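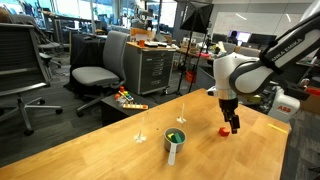 Equipment Planning Coordinator, Idier Robotics Group, Bitonstead

Part-time, 24 hours a week, fixed term of two years with a possible extension
Applications close 2 September 2023

The job

Idier is hiring a coordinator to run equipment planning and purchasing for its robot manipulation lab. The lab works on picking up, placing and sorting small objects on a tabletop with robotic arms. A typical setup is an arm with a two-finger gripper over a wooden table, a few colored blocks, a cup with a long handle, and a change of objects when the task changes.

At the moment purchasing is split among the researchers. Each one orders what they need, keeps their own quotes and fills in the shared spreadsheet when there is time. The spreadsheet has 125 lines in it. Some of them have no price, and a few have no date. We want one person to take this over and to write the next two-year equipment plan from the start.

The post is new. You will report to Orsolya Bognár, who manages the lab, and you will work with the finance office in the Juhász Building, which is across the parking lot.

What you will do

Take over the equipment spreadsheet and bring it up to date, with a price, purchase date, supplier and expected replacement year for every line.

Collect quotes. Purchases over $2,382 need three written quotes before finance will open an order. Smaller purchases need one.

Write the equipment budget for Olar, our main project, and keep it current. The first draft is due in December.

Plan for service and spare parts. Gripper fingers, cables and mounts are budgeted separately from the arms, and last year the line for them was $3,296. It ran out early. You will propose a new figure and explain how you got to it.

Meet with each researcher once a month to ask what they expect to need in the next two quarters – tables, cameras, lights, stands, computers, objects for the tasks.

Keep the calendar of service visits and make sure that two arms are never out at the same time unless everyone has agreed.

Check deliveries against orders, including the small ones.

Prepare a one-page note for any purchase that needs approval from outside the lab. The note covers what the item is for, what it costs to buy, what it costs to run each year, where it will go, and what happens if we don't buy it.

What we are looking for

You need at least two years of experience in purchasing, lab management, production planning or similar work. You should be comfortable in a spreadsheet and able to write a clear email to a supplier who is late.

You do not need to program a robot. You do need to be willing to learn what the parts are called and which ones fit together. A gripper that does not match the wrist flange has to go back, and the return takes weeks. We would like to avoid another one of those.

Experience with any of these would help: industrial equipment leases, service contracts, import paperwork, room planning, grant budgets. We do not expect all of them in one person.

Good spoken and written English is required.

Pay and hours

The hourly rate is set by the Idier pay scale, grade 5, and the step depends on experience. The full scale is sent to everyone invited to interview. Paid leave and health coverage are the same as for full-time staff, with leave prorated.

The 24 hours can be worked over three or four days. Most suppliers answer in the morning, so we ask for at least three mornings. Up to eight hours a week can be done from home after the first two months. Deliveries and monthly meetings are on site.

Where you will work

The lab is one large open room in Bitonstead, carpeted, with windows, a whiteboard wall, and desks in the same space as the robots. You will have a desk there. It is a working room: arms move, people talk, and tables and stands get shifted when a new task is set up. If you need quiet for budget work, a small office in the Juhász Building can be booked by the half day.

You will be given a safety briefing in your first week. Anyone who works in the room has one, whether or not they operate an arm.

The first six months

Months one and two: learn the room, go through the spreadsheet line by line, and match each line to a physical item. Last year's count stopped at 197 loose items, counting adapters and brackets, and it was not finished.

Months three and four: write the Olar budget draft and review it with Orsolya Bognár and finance. Expect to go through several versions.

Months five and six: start on the two-year plan. The main decision in it is whether to add another arm or spend the same money on cameras, grippers and a longer service contract for what we have. Researchers hold different opinions on this. Your part is to put real costs next to each option, including floor space, tables, computers and the time to install and calibrate. The tabletop work depends on all of it. An arm with no camera rig next to it and no computer to run it is of little use to anyone.

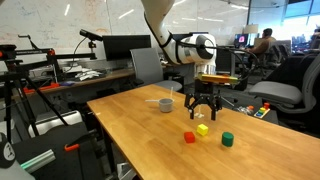 Will the coordinator decide which robots to buy?

The final choice is made by the lab manager and the lead researcher on each project. The coordinator prepares the options and the costs, and can stop an order if the money is not there or the quotes are incomplete.

Is there a budget for training?

There is a small one. It will cover one outside course in the first year, and a purchasing or contract course would be a good use of it. Supplier demonstrations are usually free and you may attend them during working hours.

Can I apply if I am looking for full-time work?

You can, but the post is funded at 24 hours and we can't promise that this will change. Other part-time work is allowed if it is not with one of our suppliers.

How to apply

Send a resume and a letter of no more than one page. In the letter, describe one purchase or budget you handled, what it cost, and one thing you would do differently. The item can be anything. It does not have to be technical.

Please put "Equipment Planning" in the subject line and send both documents as one PDF to Orsolya Bognár at Idier. Interviews take place in Bitonstead and last roughly an hour. They include a short exercise with three quotes for the same piece of equipment, and you may use a calculator. Everyone who applies will get a reply.

Contact: Orsolya Bognár, Idier, Bitonstead | © 2023 Idier | Back to top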